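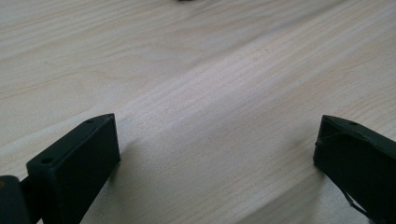
Planning a Day Ride, Handout 3: Hills, Gravel and Snacks
Sunita Thakur, Touring by Bicycle

Welcome back, everyone! Last time we got as far as reading a cue sheet, and a few of you asked (very fairly) how you're supposed to know whether a route is too hard for you before you're stuck halfway up it. So let's start there.

Look at the total climbing before you look at the miles. The Katiyar Loop climbs 900 feet over its whole length, and most of you will be fine on it if you've been riding a bit on weekends. The climbing isn't spread evenly, though, and nearly all of it comes after the turn at Skeveleo, when your legs have already had a good long chat with the headwind.
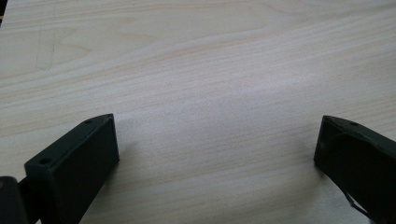

Then check the surface. Gravel slows people down more than they expect, so when I plan for a group I add 15 minutes for the stretch past Trisar and I let a little air out of my tires at home. Stay loose on the handlebars, keep pedaling, and please don't grab the front brake on the corner!

Food next, my favorite part. I eat something small long before I feel hungry, and I never go more than some 90 minutes without a bite.

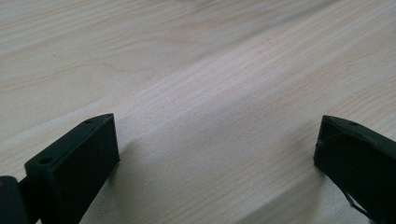
Water is the other half of that, and there's a tap at the Zavine store, round the side by the bike rack. Fill both bottles, even if one is still half full.

For Saturday: pick a route you haven't ridden, write down the climbing, the surface and your two food stops, and bring it along with your helmet.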